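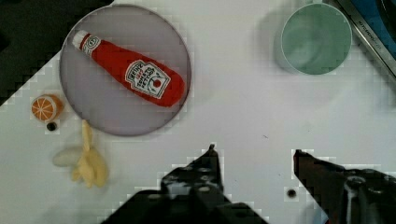 Slide 2. Looking after the Trodness cell is mostly looking after its fingers. Check the bolt heads at every shift change, snug, no heroics. Then the thin white cable up the right finger: follow it with a fingertip and feel for kinks. Ours lasted 84 days, then quit during a visit from Fitzsimmons. (Pause for sympathy.) The plush ketchup on the plate is our test piece, soft enough to forgive a bad grip setting. The banana forgives nothing.

Slide 3. Mounting holes in the tabletop. Vacuum them. Latrice Szabo found a missing washer in one, after Cletus Dunleavy had ordered 100 more.

Skip slide 4 if running long. Take questions.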